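Course Library > Everyday Geometry > Unit 4 > Cylinders

Chapter 4: Cylinders All Around Us

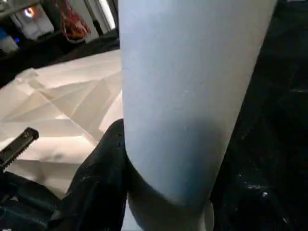
Open a kitchen cupboard and start looking for circles. Soup cans, drinking glasses, a rolling pin, the cardboard tube inside the paper towels – once you get the habit, it's hard to stop! In the last chapter we worked with prisms, and you found the volume of each one by multiplying the area of the base by the height. The wonderful news is that the same idea works when the base is a circle.

Think of a stack of coins. One coin is a very short cylinder. Add more and the stack grows, but the circle at the bottom stays the same size. Now give the stack a gentle push so that it leans. Has the volume changed? Talk it over with a partner before you read Section 4.2, and write down your reasons.

Bakari Wanyama, a baker in the town of Sivwood, uses this kind of math every morning. His tall round cakes need a base area of 56 square inches, and he wants each one to be 4 inches high. How much batter and air will that finished cake take up? Multiply and you get 224 cubic inches. By the end of the chapter you'll be able to work backward too, from a known volume to a missing height.

We'll also peel cylinders open. Slit the label on a can from top to bottom, lay it flat, and you have a rectangle – one of my favorite surprises in all of geometry. Its height is the height of the can. Its width is a length you already know how to find.

Words to know: base, radius, height, lateral surface, net

Before you begin, review the area of a circle in Section 2.3.

Last updated: January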